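Prukotell tabletop handling software
Progress report to the Ovetley program office

Reporting period: February to the present

1. Summary

Work on the control and perception software is on track. The planner rewrite is finished and running on all of our benches. The wrist camera perception module is working but is not yet as good as we said it would be at this stage, and we want to move one milestone as a result. Spending is within the approved budget and we are not asking for more money.

2. Planner

The old planner worked out a full path before the arm moved and could not change it part way through. If an item shifted, the arm carried on to where the item had been. The new planner breaks a move into short pieces and checks the next piece against the latest camera estimate before sending it to the arm controller. When the estimate has moved by more than a set distance, the planner throws out the remaining pieces and starts again from the current pose.

We had trouble with this in the first version. Small changes in the estimate caused the planner to restart over and over, and the arm would creep toward the plate and stall above it. We fixed it by adding a filter to the estimate and by making the restart distance larger when the gripper is high and smaller as it comes down. The arm no longer stalls in our regression set, which has 60 recorded starts.

The planner also now keeps a margin around the rim of a plate or tray. Before this change the fingertips would sometimes catch the rim on the way in. The margin is set in the bench configuration file and can be changed without a rebuild.

3. Perception

The perception module finds food-like items and dishes from the wrist camera and gives the planner a position and a grasp direction for each. It copes well when the item is in full view. It is weaker in the last part of the approach, when the finger assembly covers a good share of the item and only patches of it can be seen on either side.

In the spring version we simply froze the last good estimate once the view was blocked. This was acceptable for items sitting on the cloth but poor for items on a plate, which can slide when touched. The current version keeps tracking from whatever patches remain and gives a confidence value along with the position. The planner slows down when confidence drops and backs off if it falls below a threshold.

Our target was 70 grasps in a row on the plate task without a person stepping in. We have not met it. The longest runs end for one of two reasons: the tracker locks onto a second item of a similar colour near the plate, or the glossy surface of the plate throws a highlight that is read as part of the item. The first is the more common. We have added an identity check that compares the shape and the position of the item before and after the view is blocked, and early results on recorded data are good. It has not been run live on every bench yet.

4. Tooling

The log viewer now shows the camera stream, the planner state and the gripper commands on one timeline. Finding the cause of a failed grasp used to mean opening separate files and lining them up by hand. The viewer was written in-house and replaces the Brovetti playback tool, whose licence we have let lapse.

Recorded runs can be replayed against a new build overnight, and the results are posted before the team starts in the morning. Builds that do worse than the current release on the regression set are held back until someone has looked at them.

The calibration script has been shortened. It still needs a person to place the target, and it should be run again any time the camera bracket is removed. We lost 2 days of data in the winter when a bracket was refitted and the old calibration file was left in place. The software now refuses to start if the bracket change has been entered in the bench log without a new calibration.

5. Risks and changes

We ask to move the plate task milestone to the end of the next period. The other milestones stay where they are. The main risk is that the identity check adds a delay on the older bench computers. If it does, we will run it at a lower rate during the approach and at the full rate only near contact.

The interface to the Pereyra gripper driver is also due to change. We have pinned the current version and will test the new one on a single bench first.

6. Next period

Roll the identity check out to all 5 benches. Repeat the plate task with items placed close beside the plate, as well as on it. Write the operator guide for the log viewer. Begin the two-item task, in which the arm clears the plate and then picks up whatever is next to it on the cloth.

Last updated: 18/09/2025

Related items
Prukotell planner: release notes
Bench calibration procedure
Log viewer: known issues
Ovetley program office: reporting template

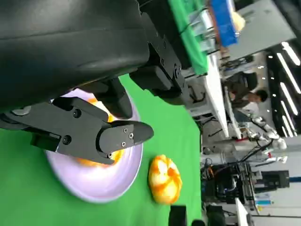
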